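The Keston 2 and the upgrade I'm not buying
24 October 2022
Print this post | E-mail this to a friend

So the Keston 2 is out, and I've read 11 reviews of it that could have been written by the same tired person. Faster. Brighter. "Feels premium in the hand." My phone feels premium in the hand too, for all I know. It lives in a rubber case I bought at a gas station.

I've been carrying the first Keston since it launched, and I paid $781 for it, which at the time I thought was a lot. The new one is $800 before tax, and the press release calls that "holding the line on price." It went up nineteen dollars. They also took the charger out of the box. You can buy one separately, and it comes in two colors.

What bothers me more is the battery claim. Osagie, the company that makes the thing, says the new model keeps 96 percent of its capacity after "typical use." I went looking for what typical use means and found a footnote that sent me to a support page that sent me to a chat window. The chat window asked if I wanted to hear about the Keston 2. I asked three times, worded three ways, and got the same cheerful paragraph back.

My old one, for the record, now makes it to about four in the afternoon if I leave the maps alone. Was that typical use? I'd love to know, because Osagie made the same sort of promise last time.

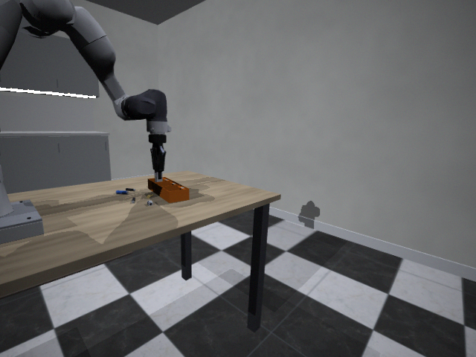
Filed under: Gadgets

Then there's the trade-in program. Osagie runs it through an outfit called Plallo, and the ad says "up to" a number I won't bother repeating, as I don't think a living person has ever been paid it. I filled in the form in July, when they were already hinting at the new model. Screen fine, buttons fine, no cracks, one scuff near the charging port. Plallo's first quote was decent. The second, which showed up after I'd agreed to the first, was less than half of it. The reason given was "market conditions." I still have the phone.

Kirsty Wragg, who I used to share an office with, thinks I'm being a crank. She ordered the Keston 2 on the first morning and says the camera is wonderful. Maybe it is. She sent me two pictures of her dog, one from each phone, and dared me to pick the new one. I picked wrong. She says that's my screen.

I did go and try one at the Wolis store out by the highway. No line, by the way, whatever the launch coverage told you. The demo unit was bolted to a stand, so I can't speak to the weight, and it was stuck in a loop of its own advertising until a clerk typed in a code. Scrolling was smooth. Scrolling on mine is smooth. The clerk told me the store had plenty in stock and then, maybe a minute later, that I should really decide today.

Online the Keston 2 has 2,943 reviews on the Wolis site already, nearly all five stars, and a good many of those mention receiving the phone "as part of a promotion." Sort by lowest and you get people asking where the charger is.

I'm going to get a new battery put in the old one. The repair place wants it for two days, so if you need me before the weekend, use e-mail.

Print this post | E-mail this to a friend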